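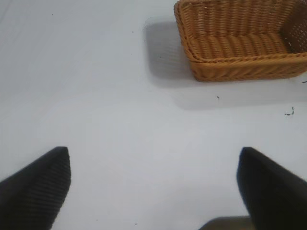 Wrist cam auto exposure vs. white table, am I losing my mind

grukmont_dan
Thursday, 9:14 am
Our segmentation node (Feltus) has decided the basket's shadow is part of the basket. Mask comes out fat on the left side, the planner fits a box to it, and the arm carefully drives around a shadow. Very polite of it. Auto exposure is on, the brightest bits of the table hit 255, the shadow side sits near 171. Basket mask is great otherwise. Suggestions?

pelican_stack
Lock the exposure. Next.

tfukuda
I'd hold off on locking it. Does the mask grow when the fingers get closer? They're black and they fill both bottom corners, so the metering sees a lot of dark and brightens everything else. Mask the fingers out of the metering region first.
- Takeshi Fukuda

pelican_stack
Or lock the exposure, and go home at five.

grukmont_dan
Locked it at 3000 microseconds. Mask is still fat, just consistently fat now.

oddlot
You people are tuning a camera to fix a color problem. Basket is orange, shadow is gray. Threshold on saturation and drop the brightness channel. It's 12 lines in Usau.

tfukuda
Until somebody puts a white basket out.

oddlot
Then he can start a new thread.

grukmont_dan
Saturation check is in and the left side looks sane. It has also found a speck on the table and labeled it "obstacle, small." Minimum blob size goes where, the node or the planner config?

pelican_stack
Node.

oddlot
Planner config.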